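Workshop notebook, June
Gripper spend for next round: where I've got to 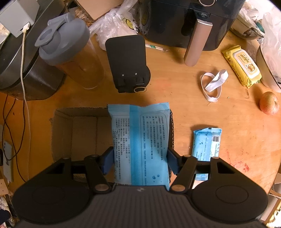

Raed Geagea wants a number from me by the end of the month for the next lot of hand-held grippers, and I don't have one I believe. The Vetska quote says 1,201 per unit, the Nondenance one is lower but leaves out the finger pads, and neither says what happens when a pivot goes slack. My suspicion is that both prices are for a tool that stays in its case. Ours gets used on things like the big light-blue packet this morning, held upright over the open carton with a pad pressed on each side. Soft film, crimped top, nothing stiff to get hold of. If the budget is going to mean anything it has to be written round that sort of object, and the Vetska sheet only gives figures for a rigid block.

Things I'd want settled before anybody signs.

Pads. Vetska lists them as a consumable and then gives no life for them. I rang and was told "it depends on use". Fine, but I can't put that in a spreadsheet. Nondenance sells them in bags of 18, with no price break until you take 200, and I refuse to sit on 200 pads for a tool we might drop by winter. I've put down two bags for now. Raed thinks one. He may be right, but he isn't the one who has to swap them at nine in the evening.

Pivots and screws. Same story. I asked both firms for a parts list with prices against each line. Vetska sent a drawing with no prices. Nondenance sent prices with no drawing, so I can't tell which screw is which. Have asked again. No order goes in without this.

Training. Vetska wants to charge a day of it. For a thing you squeeze. Struck out.

Spare unit. The argument for a third gripper is that one is always away being looked at. I don't like it. If one is always away, we should be asking why, and a third will just give us one more to send off. Leaving it out of the main figure and listing it as an option underneath, where it can be crossed off.

Ham have offered a rental, 80 a week, collection included. At first I dismissed it, then I did the sum against the Vetska price and it comes out at just over 15 weeks before renting costs more than buying. We have never had a task list that lasted that long without changing. So rental is less silly than I thought. The catch is the small print: damage "beyond ordinary handling" is ours, and they won't define ordinary. Need that in writing.

Grurnamov's brochure is still pinned to the board. Full arm, own stand, software licence renewed every year. I read it again at lunch and there's still no price anywhere in it, which tells me enough. Not in this round. If Raed wants to see it demonstrated they can bring it here and try it on our table with our objects: packets, plastic bags, cables, the bottle with the loop handle. No foam cubes.

Table and props. Somebody always forgets this line. Cartons wear out, packets split, food goes off. It's small money but last time it came out of petty cash and I had to explain every receipt. Giving it a line of its own.

Draft for Raed, then:
- two grippers, supplier open until the parts lists arrive
- two bags of pads
- props line
- option A: third unit
- option B: Ham rental in place of both, subject to the damage wording

I still think we are being asked to buy before we know what failed on the old ones. The fault log has gaps all through the spring and half the entries say "stiff" with no side given. Left or right, please, whoever is writing these. Will go through it with Raed at 4 pm and see if there's enough in there to argue with Vetska about.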